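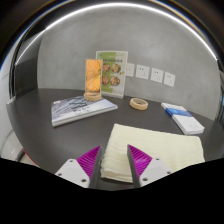 Table reset and cloth folding: paid sessions at Lekota

Skomia is looking for people to take part in a study of small tabletop tasks. The work consists of folding a cloth, putting it down in a given place and moving it again, on a table that also holds ordinary items such as a thick book. Sessions run through August in the ground-floor room at Lekota.

What the work involves

Each session is made up of short rounds. At the start of a round you receive a card showing where the cloth should end up and how it should be folded. You fold it, place it and step back. The supervisor checks the position against the card and gives you the next one. Some rounds ask for a flat fold in layers, others for a loose pile that has to be straightened out. A few cards ask you to leave the book where it is and work in the space beside it.

The table is dark grey with a rounded edge and stands against a plain wall. Cloths are pale cream. Small items on the table are part of the layout and must stay in their marked positions unless the card says otherwise. In the second half of the session these include a roll of masking tape and upright menu cards.

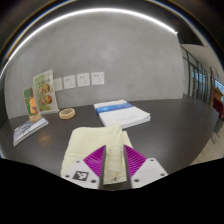 Requirements

Aged 18 or over
Able to stand for the length of a session, with a break halfway
Normal use of both hands
Able to read short written instructions in English

Experience in laundry, table service or housekeeping is useful but not required. People who took part in the Pledow trial may apply again.

Time and payment

A session lasts from 9.30 am to 1 pm. Participants may book up to 11 sessions. Payment is made at the end of the month by bank transfer. Travel within the town is not refunded. Tea and coffee are provided; please bring your own lunch if you are staying on.

The full study needs 1,000 completed rounds, of which 300 are set aside for left-handed participants. Left-handed applicants should say so when they write.

How to apply

Write to Ntombi Shabalala at Skomia, Room 123, Gromine House, giving your name, a daytime telephone number and the mornings you can attend. Quote "cloth folding" at the top of your letter. Places are given in order of receipt, and applicants will be told of their first session by telephone.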